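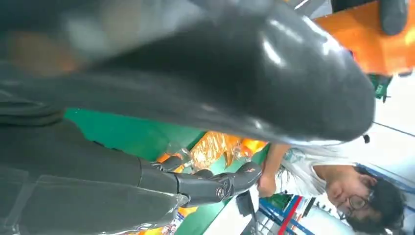
Progress Report to the Pramanik Fund
Mallthorpe Watch Catalog, Second Reporting Period

Submitted January 28, 2022

1. Purpose of the grant

The Pramanik Fund supports the Mallthorpe Watch Catalog in building a public product record for low-cost and mid-priced wristwatches sold by independent retailers. The grant covers the cleaning of existing listings, the writing of a shared attribute guide, and the transfer of all records to the Sitis database. This report covers the months since our first report in July.

2. Work completed

The catalog held 2,000 watch listings at the start of the period. Of these, 900 have now been checked against the maker's printed specification or the retailer's own stock sheet and moved to Sitis. Duplicate entries were the most common fault. The same watch was often listed once under its model number and again under a seller's title, with a different strap material in each.

Retailer participation has grown to 37 shops, including 21 that had never supplied data in a standard form. Most send a spreadsheet at the end of the month. The shops in Udstead continue to send paper stock sheets, which our staff enter by hand.

Water resistance has been split into its own field with a depth rating. Under the old layout, "water resistant" and "waterproof" could both be ticked for one watch, and shoppers had no means of telling what either meant. Listings with no stated rating are now left blank and flagged for follow-up with the supplier.

3. Attribute guide

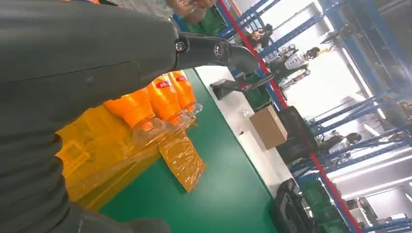

The first full draft of the attribute guide was sent to all participating shops for comment. It defines case shape, dial color, strap material, movement, and display type, and gives a short list of permitted values for each. Color drew the most replies, as many sellers record whichever shade stands out in the product photo. The guide now asks for the color of the main body first, with printed or applied details in a second field. The rule holds for any type of goods: the bottles lying side by side on the table are entered as orange, and the red labels with white lettering on two of them belong under details. A black dial with blue markers is treated in the same way, and is no longer filed as "black-blue."

Case shape remains unsettled. Too many records still carry the value "other," and the draft list of shapes does not serve cushion and barrel cases well. A revised list will go out with the next version of the guide.

4. Price records

Price history was planned as a later stage, but a limited trial was started early at the request of several shops. Each price is stored with the date it was supplied and the name of the shop. Sale prices are kept apart from regular prices. The trial has shown that some suppliers include shipping and others do not – a point that must be settled before any comparison is shown to the public.

5. Difficulties

Transfer to Sitis was slower than planned. The import tool rejected records in which the movement field was empty, and older quartz models were affected in large numbers. The field has been made optional for import and required for publication. Staff hours set aside for retailer training were used to correct these records, and the training sessions have been moved to the next period.

6. Spending

Spending is within the approved budget. The training line is underspent for the reason given above, and data entry is slightly over. We request permission to carry the unspent training funds forward. No change to the total award is sought.

7. Next period

Checking of the remaining listings will continue, beginning with digital and sports models. The second version of the attribute guide will be issued with the revised shape list and a page on strap sizes. Retailer training will be held at Mallthorpe and Udstead. A statement of accounts and the current draft of the guide are attached to this report.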